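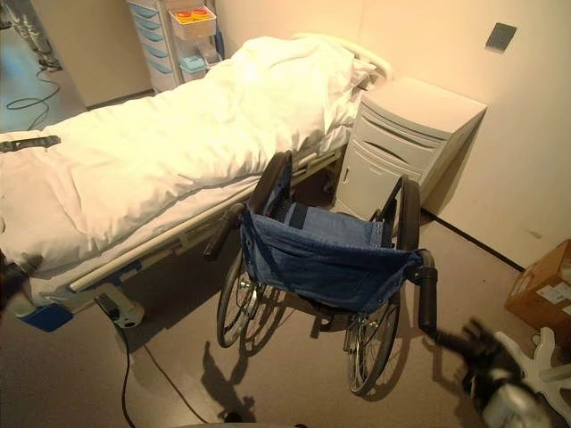
Fig. 1: The practice room with the bed, the folding wheelchair and the bedside cabinet.

November 2025
By Efthymia Kokkinos
14 shares | 4 comments

Where does the wheelchair go? Our project on small care rooms

When Lambros Ververidis and I picked this topic in September, we thought we'd be done in a fortnight. How hard can it be to decide where to park a wheelchair? Quite hard, as we found, and I've now got a notebook full of little floor plans to prove it.

The question came from a visit to Purnby, where my gran stayed for a while after her hip operation. Her room was tiny and the chair was always in the wrong place. If it was by the bed she couldn't get to her cabinet, and if it was by the cabinet somebody had to fetch it for her. So we wanted to try out different spots in the practice room at college and ask people which they liked best.

The layout in Fig. 1 is the one we called "close in". The chair is right beside the bed, with one big wheel next to the side rail, and the bedside cabinet is behind it against the wall. I like this one (Lambros doesn't, more on that later). You've got the push handles facing out into the room, so a helper can walk straight up to them, and the cabinet isn't miles from the pillow end.

We tried three other layouts too: chair at the foot of the bed, chair flat against the opposite wall, and chair folded up by the door. For each one we asked classmates to play the patient and the helper, then swap over and fill in a short sheet. We got 67 sheets back, which is more than we'd hoped for, mostly thanks to the biscuits.

"Close in" came out top with the people playing the patient. They said it felt safer just knowing the chair was there. The helpers were much less keen! Several wrote that they wanted more space to stand on that side of the bed, and a couple grumbled about having to think about their feet. Looking at the picture again I can see their point, as there's a black cable coming down from the bed and across the floor. Our tutor said to put cables in the report as a proper finding and I agree with her. We'd spent ages measuring gaps between furniture and hadn't written down a single thing about what was on the floor.

The duvet was another thing we hadn't planned for. It's a big thick one, and when it's bunched up like that it takes over the bed. Two of our "patients" got their legs in a tangle before they'd even started turning to sit up. We now fold it down to the foot end first.

Lambros wants it noted that he'd still go for the foot of the bed. His argument is that you can bring the chair round when you need it and keep the side clear the rest of the time. Fair enough, but my gran would've had something to say about waiting.

If we had another term I'd like to try it with a narrower bed, and ask some people who use a wheelchair every day, as our classmates were only pretending. Lambros is typing up the sheets now and the full table will go in the appendix.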